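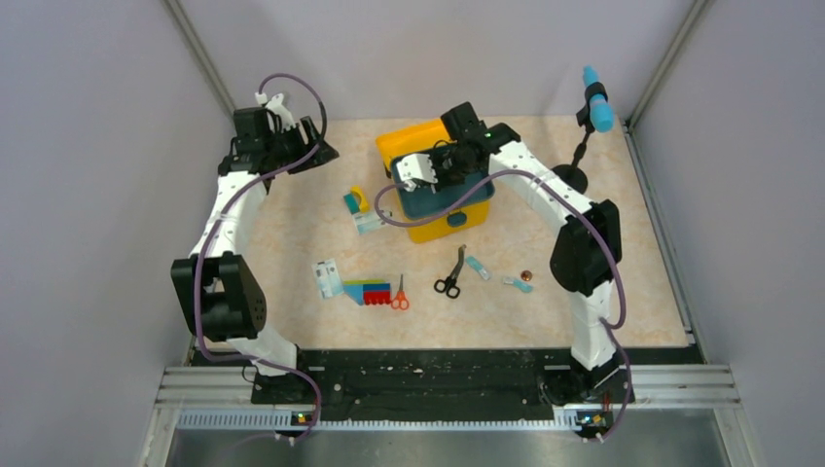
Pre-listing check: vintage motorcycle jacket, men's 42, Skarnon label
Checked by: Manaia Bolger
Stock no. 274

Shell – OK. Heavy horsehide, lovely grain, and what a color! Light scuffs on both elbows, no cracking.

Main zipper – OK. Runs clean top to bottom, even with the belt buckled. Waxed the teeth anyway.

Cuff zippers – FIX. Left one sticks an inch from the top. Bogdan Piątek has a matching slider and can't wait to get at it.

Lining – OK with note. Red quilting, one old repair under the right arm (neat hand stitching, I'd leave it alone).

Snaps – FIX. Right collar snap pops open with a light tug. Reset before photos. 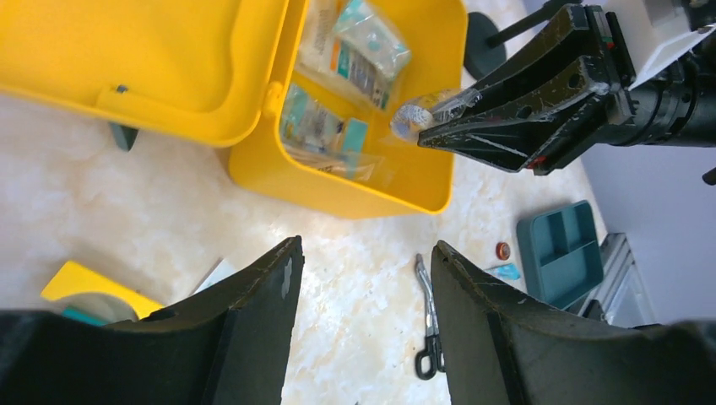
Spare parts – OK. Snaps, sliders and pull tabs for this jacket stay together until the repair is signed off. A hinged box like the yellow one, with a lid that swings right back and clear packets inside, suits small hardware really well. Write 274 on the packet, please!

Smell – OK. Leather and a little wax, no mildew. Two nights on a wide hanger did wonders.

Date – OPEN. Seller says 1947. The zipper pull looks right to me, but list it as "late 1940s" until Bogdan has seen the label stitching.

Measurements – OK. Pit to pit 22.5 in, sleeve 25 in, back 24 in. Recheck the sleeves after the cuff repair.

Result: hold for two fixes, then list.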